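Safe Working Practice for a Shared Robot Arm Cell: Project Report

Banus Technical College, Department of Automation
Submitted 2026-02-21

Summary

This report presents a set of written rules for student use of the robot arm cell in the Bakalis teaching laboratory. The project reviewed how the cell was being used, compared that use with the general principles found in published robot safety standards, and produced a short code of practice and a start-of-session checklist. The code was tried by three student groups during the autumn term. The report describes the method, the rules, the results of the trial and the points that remain open.

1. Background

The cell is used for tabletop handling tasks, mostly with kitchen items and food. It is booked in blocks by groups from different courses, and the groups do not normally meet. Until this project began, the only written guidance was the manufacturer's manual and a one-page notice by the door. The notice covered the emergency stop and the location of the first aid box. It did not say who may enter the working area while the arm is powered, how a speed limit is to be set, or what condition the table should be left in for the next group.

Published standards for industrial robots place the duty of risk assessment on those who build and integrate a robot system. A teaching laboratory that changes its task every few days is in effect integrating a new system each time. The project took this as its starting point.

2. Method

The work was carried out in three stages. In the first, the Zokelent log viewer was used to read the controller records for the previous academic year. These held 3759 separate program runs. Each run that ended in a protective stop was marked and matched, where possible, with the entry in the paper logbook. In the second stage, the project group prepared a risk assessment for the cell as a whole and a shorter form for individual tasks. In the third, draft rules were written and given to the trial groups.

Of the recorded runs, 175 ended in a protective stop. The logbook gave a cause for fewer than half of these. Where a cause was given, the most common entries were contact between the gripper and the table, a cable caught during wrist rotation, and an object left in the path of the arm from an earlier task. No injury was recorded. The poor state of the logbook was itself treated as a finding, and it shaped rule 8 below.

3. Code of practice

The final code contains 9 rules.

Rule 1. One person is named as operator for each session. Only the operator may start a program.

Rule 2. The operator holds the enabling device and stays within reach of the emergency stop while the arm is powered.

Rule 3. No hand enters the marked area while the arm is able to move. Objects are placed or reset only after the operator has called a stop and the others have repeated the call.

Rule 4. New programs are run first at reduced speed with no object in the gripper.

Rule 5. Grip force is set for the weakest item in the task and written on the task form.

Rule 6. Cables on the wrist and forearm are checked through the full planned range of motion before the first run.

Rule 7. Sharp metal blades, glass and open liquids are not used unless the task form has been approved by laboratory staff.

Rule 8. Each protective stop is entered in the logbook before the program is restarted – including stops that seem to have no cause.

Rule 9. Food is used for one session only, is never eaten, and is cleared before the cell is handed over.

4. Results of the trial

All three groups completed the start-of-session checklist at each booking. Logbook entries now match the controller records for every protective stop in the trial period. The groups reported that rule 3 slowed their work at first, especially in tasks where objects must be reset after each run. Two groups dealt with this by preparing a second set of objects outside the marked area and exchanging the whole set in a single stop.

Rule 5 caused the most discussion. The first draft asked for one fixed force limit for all tasks. This was too low for heavier items and was replaced by the present wording. The Pluvus task form was changed to match and now has a separate line for force.

5. Limits of the work

The trial was short and the groups had volunteered, so their results may be better than those of an average class. The project did not measure contact force or stopping distance, and the code should not be read as a claim that the cell meets any standard. A full assessment of that kind needs test equipment that the department does not own. A review is planned for May, when a further set of logbook entries will be available.

6. Table layout and item placement

Layout is covered by an annex to the code, which applies to every task form and is checked by the operator before power is applied. The annex asks that the work surface be divided by visible lines, that each item have a stated place in the plan, and that the form list everything within reach of the arm, including fixtures and items that are not handled. Blue masking tape over brown paper gives lines that are easy to read from a standing position, and a task with a plate, a tray and a cutting board can then be described on the form by grid section. Under rule 7, a yellow plastic knife such as the one lying beside the lemon slices may be used without special approval, but it must still be listed. The coiled cable at the wrist is to be checked under rule 6 with the arm extended over the plate as well as in its rest position, and the result entered on the same form. 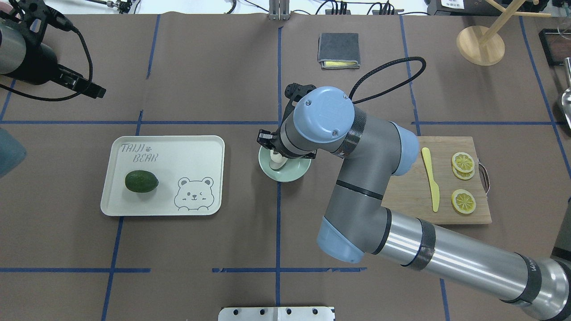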